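Notes for week 3 - Reading a household ledger

Welcome back, everyone. Last week we finished on parish registers, and a few of you hung around afterwards asking why I keep banging on about kitchens in a course on local history. Fair question! The short version is that people wrote down what they spent on food far more faithfully than they wrote down what they thought about anything, and if you sit with those columns long enough you begin to hear a family talking.

## The Prulham ledger

Our main source is the ledger kept at Prulham, a mixed farm a half-day's cart ride from Dristdale. It runs to 277 pages, in two hands, and the colour of the ink changes when the second hand takes over (look at the copies under a decent lamp if you can). Please don't try to read all of it. I did, one very wet winter, and I wouldn't wish the candle entries on any of you.

Things to keep an eye out for:

- **Staples bought in bulk.** Flour, sugar, rice, tea. Note the gap between purchases as well as the amount.
- **Odd measures.** "A tin", "a good tin" and "the Belay tin" all turn up. The last was probably named after the shop in Dristdale, but I've gone back and forth on it.
- **Crossings-out.** A neighbour paying in eggs will often show up as a line struck through, with a tiny mark in the margin.

## Dry goods and the trouble with weights

Rice is the entry that trips people up. In September it's entered by the pound, and by the next page it's by the cup, with no hint of whose cup. Before you convert anything, copy the entry exactly as written, spelling and all, and put your conversion in a separate column. I know it feels fussy - I've had grown adults sigh at me over it - but you will thank yourself when you change your mind later on.

Loose grain was also measured by eye a good deal, poured out and judged by the heap, and a heap is a generous sort of unit.

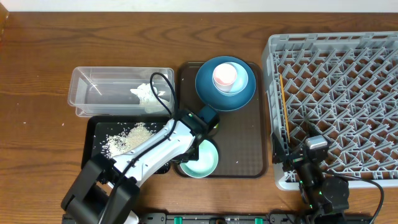 Tsehay Asfaw wondered whether the switch from pounds to cups might mark the change of cook, with the shopkeeper's weights giving way to whatever was hanging by the stove, and suggested checking it against the handwriting. I think that's well worth chasing, so let's all have a go at it.

## For next time

Read the copied pages in your folder and pick one staple to follow through them. Half a page of notes is plenty, and messy is fine. Bring a pencil and your magnifier if you own one.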